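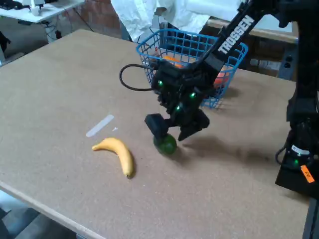
Rozália Szabó's view, given to me over the phone before I had my coat off, is that a banana should never be allowed into a basket with anything else, mesh or no mesh, and that her mother hung hers from a hook in the pantry and would have laughed at the lot of us for weighing them. I wrote it down as she said it and I have been turning it over all day.

Search this notebook Enter keyword Go

26/01/2018, Kenport, back bench

I started this entry meaning to write two lines about the blue basket and I can see already it will be more than that, so whoever is reading (Mwangi, I expect, with his lunch) should get comfortable.

The basket first. I have grown very fond of it. It's wire mesh with an open top, and the air gets in from every side, which was the whole reason for trying it after the trouble in December with the deep ceramic bowl. Anyone who was here then will remember the bowl! It was handsome, it was heavy, and everything at the bottom of it went soft while the top layer looked like a painting. With the mesh I can see what is going on low down without lifting anything, and even from my stool I can tell there is orange on the left and something redder on the right. It lives toward the far edge of the table for the time being. I'd like it nearer, but then I lean on it.

The banana and the lime are out on the tabletop, apart from the basket, and please leave them out. Kinga asked whether that was tidying left half done and no, it is on purpose. The idea, and it's a plain one, is to keep one piece of each kind on the bare board and its partners elsewhere and look at both every morning in the same light. The partners for this pair are in the cupboard over the sink in brown paper. I would have liked a second mesh basket for them, only the shop had none left in the same size and I didn't care to mix sizes so early on.

About the table. It's the big one with the tan fiberboard top and the thin pale wood rim. I like it for this kind of looking because the color is so dull, and a green thing or a yellow thing sits on it very clearly. On the old white counter everything yellow looked a bit ill. The drawback is that the board drinks. Miklós set a cut lemon face down on it before Christmas, just for a minute, he said, and we had a ring to sand out afterward. So the rule stands: whole fruit only on the board, cut fruit on a plate, and wipe with a cloth that has been properly wrung. The rim is kind enough to stop a lime from rolling onto the floor if it's going slowly. If it's going fast, no.

The strip of white tape on the diagonal stays put too. I know it's crooked. Peeling tape off that surface brings up a bit of fuzz with it, and I would sooner have a crooked strip than a bald patch.

Weights, since Brian wants them in here as well as on the sheet. The whole lot for the Savia work, cupboard partners included, came to 2,282 g on the kitchen scale, and I did it a second time after wiping the pan and got the same. The paper-wrapped share on its own was 480 g. I have not weighed the basket empty and I ought to; I keep remembering on the tram.

Now, Rozália's point. She may very well be right, and I told her so. Bananas do hurry their neighbors along, everybody's grandmother knew it, and it's the reason I have never been brave enough to put one in with the rest from the first day. What I would like to find out is whether an open mesh makes enough of a difference that we could stop fussing. A closed bag keeps all that ripening air in with the fruit. A basket with holes on every side ought to let it wander off. But "ought to" is only me at the bench with a cup of tea, so next week a banana goes in the mesh and we'll see how the rest of them like it. I thought 3 days to begin with, and Mwangi thought longer, and we have left it at three with permission to grumble.

Limes are another matter and I confess I enjoy them more. A lime gives you so little to go on. A banana tells you its whole story on its skin, the tip going dark, the freckles arriving, and any child can read it. A lime sits there being green and round and then one morning it has a hard yellowish cheek and feels like wood, and you can't say which day it happened. So for the limes I'm going by thumb (gently, Miklós, gently) and by rolling them a little under the palm. Kinga has the better hands for it. Her notes from the Bárány batch are much clearer than mine, she writes things like "gives, then pushes back," and I knew exactly what she meant.

Some small things before I forget. The window behind the sink was left on the latch overnight and the room was chilly when I came in, so this morning's thumb readings should be taken kindly. Brown paper is nearly finished, over 30 sheets gone since we opened the roll and most of it, I suspect, around people's sandwiches. The cloth on the tap hook is the fruit cloth. The gray one underneath is for the floor.

Brian wants to know if the Grernulico crates could be lined and used in place of baskets when we do the larger lot. I said I'd look at one. They have solid bottoms, which worries me after the bowl, but slats of some sort might lift the fruit clear, and there are offcuts of the pale wood under the stairs that would do nicely. Bring the small saw back, whoever has it.

Rozália is coming by on her way home with a hook.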